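金属料箱和铁皮收纳箱的日常清理

车间里放零件的敞口金属箱,用久了都是一个样子:箱底发花,内壁有黑印,接缝里卡着碎屑。平时不太有人管,等到要换一批料才发现倒不干净。下面几条是我们平时的做法,家里车库用的铁皮箱也能照着来。

先清空,再看接缝
箱子里的东西全部拿出来,小垫片和断掉的扎带也别留。用手电斜着照底板和侧壁相接的地方,碎屑大多积在这一圈。硬毛刷顺着接缝刷一遍,再用吸尘器的扁嘴吸走。不要用压缩空气对着箱底吹,铁屑会飞到脸上,也会钻进旁边设备的缝隙。戴手套,薄的丁腈手套不够,要用防割的。

擦油污
一般的油印用温水加中性清洁剂就行,水温不要超过60度。抹布拧到不滴水,从上往下擦,最后擦底板。黑色的刮痕先用抹布试,擦得掉的是橡胶或油泥,擦不掉的就是划痕,不必再费力气。顽固的地方可以倒一点清洁剂,敷10分钟再刷。钢丝球尽量少用,镀层刮掉以后那一块会先生锈。 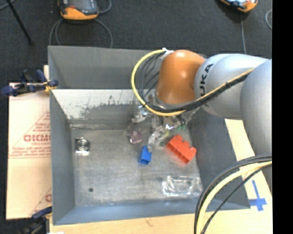
擦完一定要干透。斜壁上的水会往下流,最后都停在底角,所以底角要单独用干布按一按。天气潮的时候,开着风扇吹一晚上,第二天早上再装东西。

掉漆和磨损
内壁上的涂层或贴条磨破了,边缘会翘起来,容易挂住小零件。翘起的部分用刮刀铲平,再拿细砂纸把边缘打顺。面积不大就不用补漆,补上去的漆经常受碰撞,很快又掉。露出金属的地方薄薄抹一层防锈油,用干布收掉多余的。放食品或者布料的箱子不要抹油,保持干燥就好。

垫子要不要铺
看放什么。放铸件、螺栓这类粗料,裸底最省事,脏了一倒一擦就完。放抛光件或者玻璃件,最好铺一层橡胶垫,裁得比箱底略小,四边各留2厘米,方便掀起来清灰。我们用过Dadley的橡胶垫,裁的时候要换新刀片,旧刀片切出来的边是毛的。Hermans的薄一些,好裁,但是容易卷角,夏天尤其明显。

箱子上方和周围的线
工位上的电线、气管如果从箱口边上经过,要留意它们会不会蹭到箱沿。箱沿是冲压出来的边,摸着不锋利,长期来回磨也能磨破外皮。可以在箱沿上卡一段U形橡胶条,五金店按米卖。线束外面套缠绕管,扎带别勒太紧,留一点活动的余量。清洁之前先把附近的设备停下来、断电,再伸手进箱子。

多久做一次
每天下班前倒一次碎屑,每周擦一次,接缝和箱沿一个月看一次。家里的箱子没有这么脏,换季的时候擦一遍就够了,10月收夏天的工具时顺手做掉最合适。

读者Anika Calloway来信问,箱底有一层擦不掉的白雾是什么。多半是清洁剂没有过清水,用湿布多擦两遍,再擦干。如果是镀锌板,白色粉末也可能是受潮后的白锈,用尼龙刷干刷下来,以后箱子不要叠着放在湿地面上,底下垫两根木条。

标签贴在外壁,别贴在内侧。Sekura的标签纸用在金属上粘得住,撕的时候用吹风机吹热,从一角慢慢揭,剩下的胶用酒精擦掉。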